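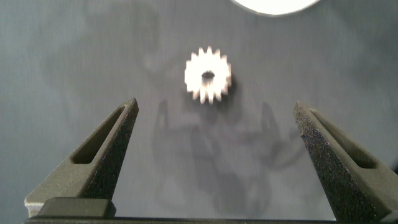
Progress report to the Honorato fund: Vondidance gear plate kits
Period covered: January to April

Work on the gear plate kits continued through the period and the main parts of the design are now settled. Each kit is a small assembly exercise. The learner takes metal spur gears from the work surface and places them on pegs standing up from a round white plate. The kits are meant for the bench skills course at Clolside, where learners practice handling small parts before they move on to real gearboxes.

Gears
We bought 605 gears from Rodik in one order. They are plain spur gears with short teeth and a round bore, all of one size. The delivery was complete. We checked the bores against a pin gauge and set aside 21 gears that were too tight to go on by hand. Rodik has agreed to replace them at no charge. The replacements had not arrived when this report was written.

Plates
The first plates had pegs that were slightly too tall, and learners tended to tip the gear as they lowered it. The pegs were shortened in version 2. The hole in the center of the plate stays as it was. Version 2 is the one we propose to produce.

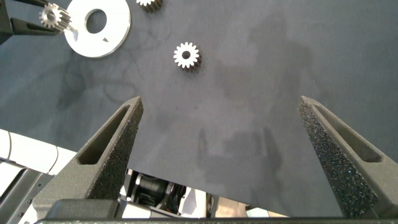

Why are the gears metal when the plates and pegs are not?
Metal gears keep their tooth shape after a lot of handling, and the weight helps them settle on the peg. We tried plastic gears in January and the teeth were worn by the end of the month.

Work surface
A dark mat on a white table gave the best results. Small silver parts are easy to find on it, and a dropped gear does not bounce far. The drawback is that the mat shows every mark and picks up lint. Clolside staff now wipe the mats at the end of the day on Friday. We have added a line about this to the instruction sheet.

Layout of the exercise
We tested two ways of starting. In the first, the plate is empty and all the gears lie loose. In the second, one gear is already on its peg and the learner places the others.

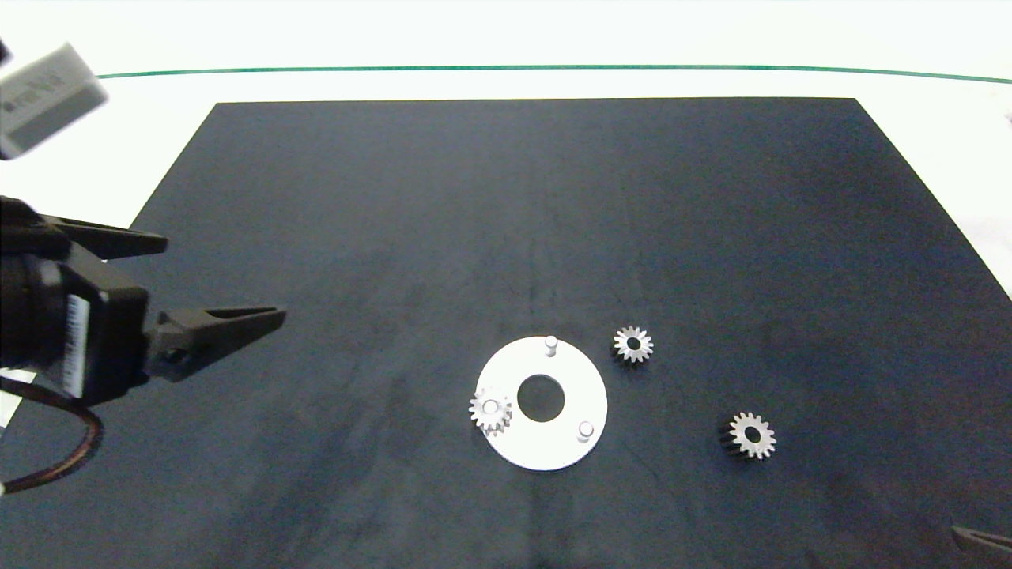 The second start works better for beginners, who can see how a seated gear should look. The empty plate will be kept for the later sessions. Both are written up on the same sheet, front and back.

Spending
The budget line for trial materials was $2000. The gears, plate stock and mats were all paid from it, and no further money is requested for this stage. Shipping on the Rodik order was charged to general costs.

Open items
The storage boxes are still undecided. The sample box was deep enough for the gears but the plate did not lie flat in it. A shallower box is on order, and we will confirm the choice in the next report, together with the date the finished kits go to Clolside.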